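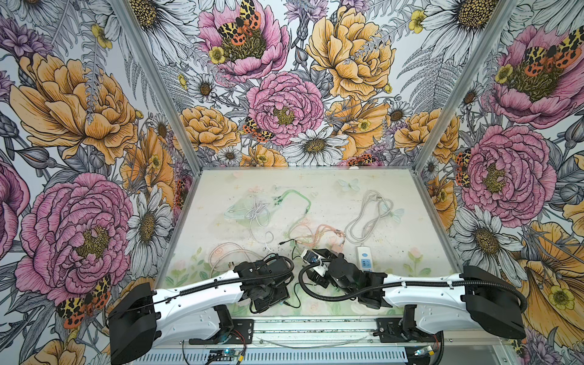 ## Review: Kevadgate, a training recipe for two arms and a lot of cables

The promise of Kevadgate is that a policy for a two-armed robot can learn cable work faster if the training rooms are hideous. Polyxeni Politis, who wrote most of the code, calls this "background stress." I call it peonies on three walls, tiger moths on the peonies, and a printed work surface underneath in case your eyes wanted a rest.

The method is simple enough. You record people driving the arms through plugging, unplugging and tidying, then change the wallpaper and do it again. At training time an extra loss term punishes the policy whenever its guess about a cable's path shifts with the decor. We used 1184 demonstrations across 4 wallpapers, and kept back 153 starting layouts for testing.

What I liked: the extra term is short, readable and easy to switch off. With it on, our policy finished 51 more of the test layouts than the plain version did. Thin cables over busy prints improved the most. I had expected nothing, so I reran it and got grumpy in a new way.

What I didn't: the install notes are a treasure hunt, and the wrist views need far more tuning than the fixed one. Pale cables are still trouble. The policy will reach for a printed stem with great confidence, close on nothing, and try again a little to the left. Crossed loops also defeat it, though they defeat me too.

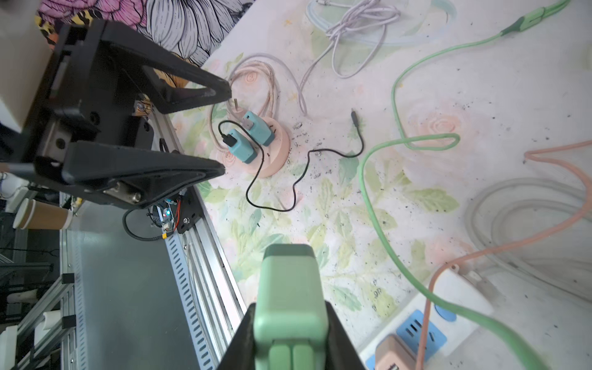

*Wrist view: pink base, two teal-blue chargers, and the thin black cable on the floral print.*

Compared with Nevport, which we ran last September, Kevadgate is slower to set up and much better once the background changes. If your robot will only ever see one plain gray bench, stay with Nevport and keep your walls. For anyone with messier plans, I'd say four stars, minus half for the install notes.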